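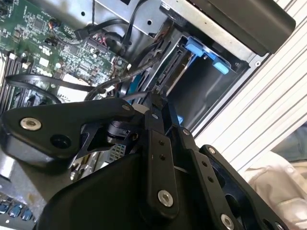

*Green motherboard inside an open computer chassis.*

Kids' science table — safety check before the balloon rocket and slime session
Checked by Lise Chisholm, 20th April

- [x] **Floor clear along the rocket string.** String is 135 inches, tied between two chairs. Moved the coat rack.
- [x] **String above the tallest child's head.** Raised it after Marin Perić walked into it.
- [ ] **Latex allergies checked with parents.** Two forms still missing. No balloons for those kids until we hear.
- [x] **Glue and food coloring labels readable.** The Grostico bottle had a smeared label, so it went in the trash.
- [ ] **Goggles, one per child.** We are 3 short. Lavoie has spares in the hall closet — ask before opening.
- [x] **Borax kept out of the recipe.** Using the contact lens solution version, same as January.
- [x] **Handwashing station set up.** Soap, paper towels, step stool. Stool wobbles on the tile but is fine on the mat.
- [x] **Snacks on a separate table.**
- [ ] **First aid kit restocked.** Low on small bandages.
- [x] **Popped balloon pieces picked up right away.** Marin has the bag.

Open items go to Marin. Slime goes home in zip bags with the child's name on it, and leftover slime goes in the trash, never the sink.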